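Plirberg Evening Art Program
Drawing from Simple Objects
Notes for Session 3: Blocks on a Round Table
Posted October 30, 2020

Hi everyone! I've tried to get down most of what I said at the board, plus a few things I forgot to say, plus the homework, which is at the very end (go look at it first if you want, I always do that too). The subject this time is small blocks in pink and light blue on a round wooden table. It's a plain subject and I love it. If you can get a pastel cube to sit down on a curved tabletop and look like it weighs something, you can draw a teapot, a loaf of bread, a parked car.

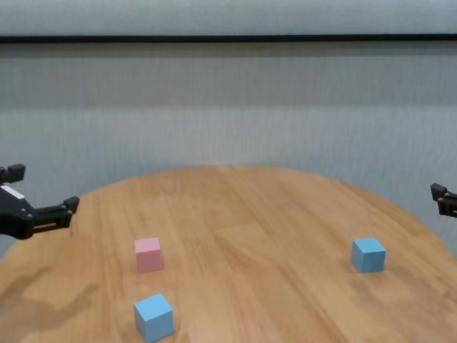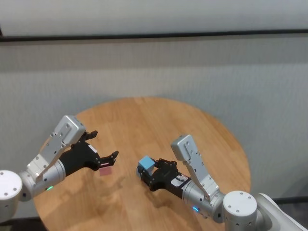
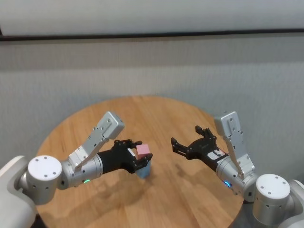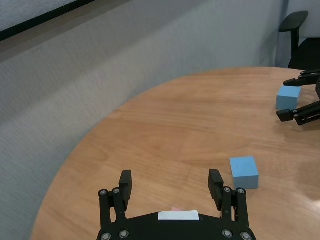 Round wooden table, small colored blocks.

OK, so where do we begin? With the table. I know, you all want to start with the cubes, and I watched at least half the class start with the cubes last time and then try to slide a table in underneath them. Please draw the table edge first. One long light line, from the shoulder, no scratching.

1. The edge of the table

A round tabletop seen from a normal sitting or standing position turns into an ellipse, and usually you only get part of it on your page. That part is an arc. The arc has a top, the place where it's farthest from you, and it falls away on both sides from there. Most beginners draw it too pointy at the sides and too flat on the far edge. Try this: draw the whole ellipse very lightly, even the bits that run off the paper onto your drawing board, and then darken only the part you need. Tape a bigger sheet underneath if you don't want to mark the board.

How fat should the ellipse be? That depends on how high your eyes are. Stand up and it opens toward a full circle, slump down in your chair and it squashes into a sliver. So pick a height and stay there. I mean it about staying there, folks – if you sit for the table and stand for the blocks you'll get blocks that slide off onto the floor, and no amount of shading will rescue them.

If your table is made of planks or has a strong grain, the grain is free help. Those lines are all parallel on the real table, so in your drawing they should lean gently toward one another as they go back. You don't need 31 of them. Put in two or three, faintly, and let the rest be implied by a few streaks of tone. Grain that's drawn too hard jumps in front of everything and makes the table look like corduroy.

2. Putting the blocks down

Before you draw a single cube, make a dot for the middle of each one's footprint. Just dots! Look at the dots for a while. Are they in a straight line? Do they make a triangle, and is it a fat one or a long skinny one? How much bare wood is there between the two that are farthest apart? Compare that gap with the width of a cube. I do this with my pencil held out at arm's length, one eye shut, thumb sliding up and down, like a cartoon of an artist, and I've stopped being embarrassed about it.

Then draw each footprint as a tilted square lying on the table. Footprints first, then walls, then lids. A block that has been turned a little will show you two side faces and a top, and a block that's facing you squarely from slightly above shows one side and a top. Neither is harder than the other, but people mix them up. They'll draw the front face dead square (because they know it's square) and then add a side face stuck on like a barn door. If you can see two sides, then neither of them is a true square on your page. Check the bottom corners. The nearest one should be the lowest.

Now size. Same-sized blocks do not come out the same size on paper. The one close to you is bigger, sometimes a lot bigger than feels polite, and its top face opens up more because you're looking down on it more steeply. Someone in the back row measured hers and got a near cube almost double the far one and asked me if she'd made a mistake. Nope! She was sitting very close to her table.

One more thing on placement, which I squeezed in at the end and probably rushed. Try covering part of a block with something in front. An overlap tells the eye more about depth than ten minutes of careful measuring. If you can only see a bit of a cube, draw the whole thing lightly anyway, straight through whatever is in the way, and erase afterward. You'll know right away if the hidden corner is landing somewhere silly.

3. Blocks off the table

I got a good question on this: what changes when a block is lifted up? Quite a lot, so I'm giving it its own section.

The minute a cube leaves the wood, it loses that dark little line of contact along its bottom edge. On the table, that line is your best friend. It's the thinnest, darkest mark in the whole drawing and it glues the block down. In the air you have to leave it out completely. The shadow separates from the block too, and the higher the block goes the softer and wider the shadow gets, until under diffuse light you can barely find it at all.

You'll also see less and less of the top face as the block rises toward your eye level. Right at eye level the top closes to a line. Above that you start to see the underside, and if you've drawn a top face and an underside on the same block then something has gone badly wrong (I've done it, in ink, on a Christmas card).

For practice you can hang a block on a thread or have somebody hold it for you. Don't spend more than 11 minutes on a held pose or your helper will start to droop.

4. Pink and light blue

Pastel colors are sneaky. They look so light that we're scared to shade them, and then we hand in three white boxes with outlines. Squint at your blocks. Squint until your lashes are in the way. The top face is nearly always the lightest when the light's overhead, the sides drop down a step, and if you have two visible sides one of them will usually drop a step further. Decide on your steps before you start and write them in the margin with little swatches. I use four: paper, light gray, middle gray, and the dark for contact shadows.

Now do the same squint at the wood. Honey-colored wood feels bright and warm, but in pencil it comes out darker than you'd guess, often darker than the shaded side of a pale blue cube. Really! If you leave the table as white paper, your blocks have nothing to be lighter than. Lay one even tone across the whole tabletop, go around the lit faces, and the cubes pop up at you. It's my favorite moment of this entire exercise.

Tabletops aren't one even tone either, of course. There may be a pale patch where the light hits, or a stain, or an area near you that's plain darker. Put those in after the first layer, with soft edges. A hard-edged stain reads as a hole.

If you're working in colored pencil: for the pink, go over the shaded side with a light touch of brown, not black, and let a bit of table color creep up the lower part of the block. For the blue, a cool gray under the blue does the job. The Monti pencils in the supply closet at Ellach Hall are fine for this, they're a bit waxy, so keep your layers thin. Sastden sells a softer set if you'd like your own, but please don't buy anything on my account, you can do the whole course with one gray pencil and an eraser.

5. Edges, corners, fuzz

Look at your actual blocks. Some have crisp edges, some are a little rounded, and a foam block is different from a painted wood one even when they're the same color and size. Crisp edge: the tone changes all at once, with no outline needed. Soft edge: leave a thin strip in between, slightly lighter than both faces. Don't put it on every edge of every cube. The front top edge is enough for me most days.

Specks and dents are optional. I like one per block.

Homework

Set up small blocks on a table at home. A round one is best, but a tray or a big cutting board will do, and if you have no blocks, cut a sponge into cubes or use sugar cubes and pretend.

Drawing A: placement only. Table edge, dots, footprints, walls, lids. No shading. Leave all your construction lines in, I want to see them.

Drawing B: same setup, move one block to a new spot and do it again from the same chair.

Drawing C: pick A or B and shade it. Four tones, swatches in the margin.

Optional: one block lifted. Any height you like, and mark your eye level with a little tick on the side of the page.

I was asked if tracing a photo counts. It doesn't, sorry, but you can check a finished drawing against a photo and scribble corrections over it in a different color. I'd be thrilled to see those.

Next time is cylinders, so bring a mug or a can. The drawings of ellipses you did back in June, for those of you who took the summer course, will come in handy if you still have them.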